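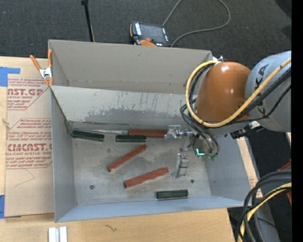
Bin cell at Bodin, red-brown and green bars in the bin, pendant on the floor behind the table

Subject: Re: [cell-practice] Draft 3 of the bench cell rules, comments wanted

Hello all,

Thank you to the Vadent group for the long answer to our draft. I reply under each point, and I have cut the parts where we already agree. The picture at the top is from our cell in Bodin, so that those who have not visited can see what kind of bench we are speaking of.

On Nov 22, 2025, the Vadent group wrote:

> We have read Draft 3 together in the lab. In general it is good and short
> enough that people will read it. Four remarks.
>
> 1. Rule 4 says "the pendant shall be within reach of the operator at all
> times." What is within reach? In our room the operator sits at the desk
> with the logging computer, and the pendant is on a hook by the door of the
> fence. It is three steps. Is this within reach or not?

You are right that the sentence is weak. Each lab reads it as a description of its own habit. In our picture the pendant lies on the carpet on the far side of the bin, and a person who stands at the front of the table must go around the table to take it. Under the old text I could argue that this is "within reach," and I don't think the rule should let me argue that.

My proposal for the new text of Rule 4:

"While the arm is enabled, the pendant is in the hand of the operator or in a fixed holder. The holder is mounted between hip and shoulder height and can be touched from the operator's place without a step. The pendant is not put on the floor, on the table or on the rim of the bin."

With this text your hook by the door is not enough, I am afraid, unless the operator has a second stop button at the desk. If you have one, please write it in the cell sheet and I think everybody will accept it. We will put a holder on the front leg of our own table. The cable must also have a hook, as a loop of cable on the floor is a thing to step into.

> 2. Rule 7, fixing of the bin. "The bin shall be secured." We have seen labs
> where this means one clamp, and labs where it means screws through the
> bottom. Please say which one.

Here I would like to hear from more people before we fix the wording. In the picture you see a spring clamp with orange handles on the upper left corner of the bin. A spring clamp is quick, and for a light bin with slow motion I have nothing against it as an extra. As the only fixing I would not accept it in the rules. It holds by friction, and the arm can push harder than the spring.

What I suggest is a test in place of a list of permitted hardware. The operator pushes the rim with the flat hand in each of the four directions, with a force gauge if the lab has one, up to 100 N. If the bin moves so that you can see it against a tape mark on the table, it isn't secured. This test takes one minute and goes into the start-of-day check. The tape mark should be at the corners of the bin itself. Tape placed elsewhere on the table shows where the table is and tells nothing about the bin.

The material under and beside the bin should be mentioned too. A sheet of acrylic still in its paper is smooth, and a metal bin can slide on it. If there is a sheet on the table, it is fixed separately, or it is taken away before the arm is enabled. I would add the same for all loose stock and tools on the table top. We are not so disciplined in this in Bodin, I admit.

> 3. Cables and hoses at the wrist. Draft 3 has nothing on this. Our two
> stops in July were both from a hose which caught the wall of the bin.

Agreed, and this was an omission from my side. A deep bin is hard for the cables. The tool goes down, the joint housing comes near to the wall, and whatever hangs outside the arm has less room than the person who routed it believed. With us the yellow cable goes around the housing of the joint and then up along the arm, and the black ones run beside it or down to the tool. It is a common arrangement and I see it in many labs of this list.

New Rule 12, for discussion:

"Before a new bin or a new tool is used, the arm is moved by hand guiding or at reduced speed to the four corners of the bin floor, at the lowest picking height. A second person watches the cables and hoses and not the gripper. The smallest distance between any cable and the bin wall is written in the cell sheet. After 400 cycles the test is repeated."

The number 400 comes from the Gollutik people, who change their ties at this interval. If somebody has a better number with a reason, please send it.

> 4. We miss a rule for the parts that stay in the corner. Our operators
> reach in and move them with the hand when the arm waits.

This is for me the most serious of your four points. Look at the green bar in the back left corner of our bin. Bars in a corner like this are the ones an operator wants to help a little, and the arm is already inside the bin. The light on the tool invites a mistake too: new people believe that a green light means "you may reach in." The meaning of every light must be written on the cell, in words, at the place where the operator stands.

So, Rule 13: no hand goes over the rim while the arm is enabled, also if it stands still. To move a part, the operator stops the arm, waits for the confirmation on the pendant, and then uses a stick or tongs if the part can be reached in this way. Drudier has used a plain plastic stick with a hook for a long time and they are content with it – maybe they can send us the drawing?

Some smaller things which I have changed without asking:

– "Operator" is now the same word in all rules. Before we had also "user" and "attendant."
– Rule 9 (scratches and wear inside the bin) is moved to the appendix. It matters for the vision people, but it is not safety.
– The cell sheet is one page again. It had grown to three.

Draft 4 will have 19 rules in total. I would prefer that it doesn't become longer. If you want to add one, please tell which one can go.

Open question for everybody: does Rule 4 need an exception for cells where the pendant is used only for set-up and the stop button is separate? I lean to no, but I know that two labs work like this every day.

Please answer to the list and not to me alone, so that the archive is complete.

With best regards,
for the Bodin bench group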